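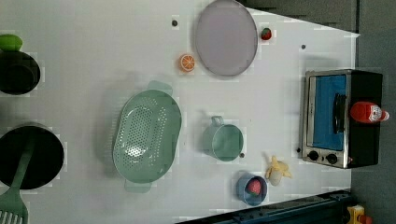 Toy kitchen items and cookware on the white table.

Ferkwood Clinic Patient and Family Advisory Group
Minutes, 11th July

Present: Glenys Ackroyd (chair), Ivars Jõgi, Anas Khoury, Loukia Triantafyllou
Apologies: Pauline Whitlock
Notes taken by Loukia Triantafyllou

1. Previous minutes
Approved with one correction. The infusion unit closes at 6 p.m. on clinic days, and the earlier minutes had 5 p.m.

2. Blood pressure drug switch
Anas reported on the move from the older tablet to the once-daily version. Letters have gone to 735 patients, and some 300 have replied. Most replies asked whether the old tablets should be finished first. The letter did not cover this. Anas will add a paragraph telling patients to keep taking what they have until the pharmacist calls, and will bring the new wording to Glenys before it is mailed.

Ivars asked about patients who also take a water pill. Anas said the pharmacy calls them first and books a blood test two weeks after the change. Ivars would like that written down for the front desk — he was given two different answers by phone.

3. Multia refill line
The new refill phone line has been running since the spring. Complaints are mainly about the menu, which is read too fast and does not repeat. Glenys has asked the supplier for a slower recording. No date given yet. Spanish option works. The Polish option sends callers back to the start.

4. Han Room
Repainting is finished. The group agreed to keep the blood pressure monitor in the corner by the door, with a chair that has arms. Loukia to ask for a printed card on how to sit and where to place the cuff.

5. Greravell report
Pauline sent written comments on the draft report on missed doses. She found page 3 hard to follow and wants side effects explained before the charts. Agreed. Anas pointed out that the draft treats cost and forgetfulness as one reason — these should be listed separately. Comments go back under the group's name.

6. Other business
Flu shot posters: last year's went up in December, too late to be much use. Ivars will ask for them earlier.
Parking passes for members are at the front desk.

Actions
Anas: letter wording, front desk note on blood tests
Glenys: refill line recording, Polish option
Loukia: cuff card, comments to Greravell
Ivars: posters

Meeting closed at 7:40 p.m.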